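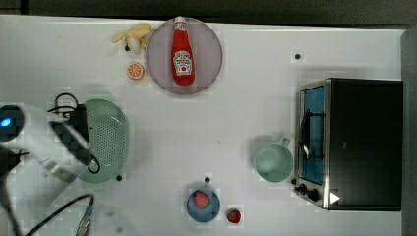

Bollatari Sprint Starting Blocks

Club-level starting blocks for 60m to 400m events, supplied as a pair of pedals on a single centre rail. Suitable for synthetic tracks, indoors and out.

The rail is steel with a zinc finish and takes the pedals in 11 positions. Each pedal locks with a spring catch that can be worked with one hand, and the face angle has four settings. The rubber facing is glued and screwed, and can be replaced when worn.
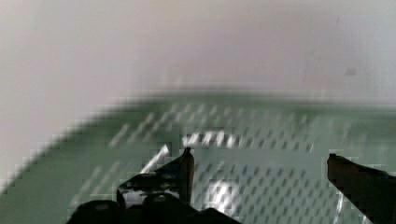 Spikes for the rail come in two lengths, and the shorter set is the right one for most indoor surfaces. Check with the venue before fitting either. The pedal facings are sold in black, red or pale green — the green is close to the broad flat surface in the picture, set against an off-white wall. Colour makes no difference to the grip.

Blocks are made for us by Nowakowski and checked at our Fostbridge depot before they go out. A carry handle is fitted as standard. The wheeled trolley, the Lirkden, holds six sets and is sold separately.

Product code: 296
Price per set: £144
Lirkden trolley: £352
Spikes: both lengths included
Spare facings: sold in pairs, please state colour

Delivery is to mainland addresses on weekdays. Schools and clubs can order on account. Orders placed in October may take a week longer while the indoor season stock is being packed. Unused blocks can be returned in their original box.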